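About Sallby

Sallby helps small manufacturers decide whether to buy a robot. Quite often our advice is to wait. We take no commission from anyone who sells arms, grippers or software, and we'd be suspicious of a planner who did.

We started with 2 people and a spreadsheet of 2,048 lines, every one of them a cost that had been left out of somebody's quote. 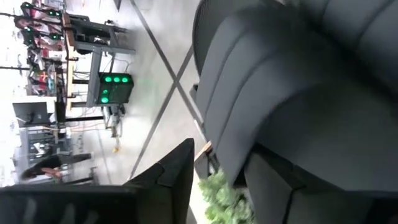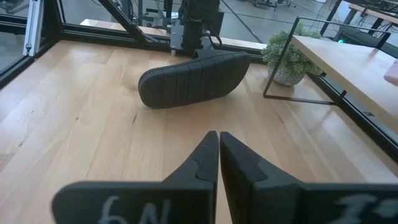
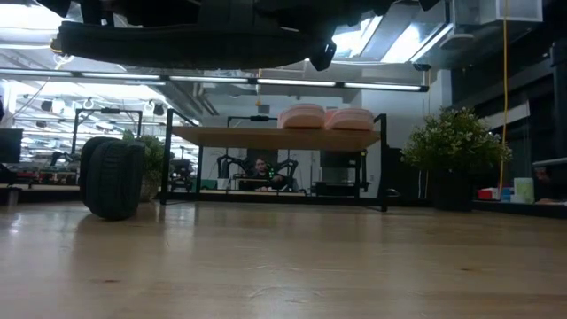 A quote for an arm is a quote for an arm. Our budgets begin with the rest of it — benches, frames, computers, cabling, spare fingertips, the floor space you give up. We also ask what the thing will be picking up. A rubber slide sandal lying on its side and a chunky tire standing on its tread are different jobs, and a sales demo with neat boxes tells you little about either one.

Our planning worksheet, Draltevska, has 100 questions. Clients grumble about the length. Makokha, our second office, opened in February and handles leasing and resale, where we think the figures deserve even less trust.

Send us the quote before you sign it.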